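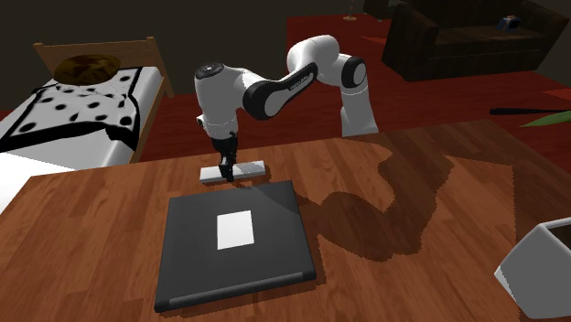 Search this site Enter keywords Go

Sports Writing, week 5: the game story

Hi all! I read your drafts from Friday on the train, and most of you buried the score. Please get it into the first 2 paragraphs. Isla Semple's opening on the Lennox pitcher was lovely (I laughed at the rosin bag bit), but I had to hunt for who won.

A few things I'd like you to try:

- Start with one inning, the one where the game turned, and work out from there.
- 3 quotes at most. Davina, I counted seven in yours!
- Check the box score before you write "dominated." A pitcher who walks five didn't dominate anybody.

Rewrites are 600 words, tops. Yuzhen Gu has offered to swap drafts with anyone who missed class, so grab her after the lecture.

Next week is the losing locker room, and how to ask a tired catcher a decent question. Bring a notebook, the paper kind.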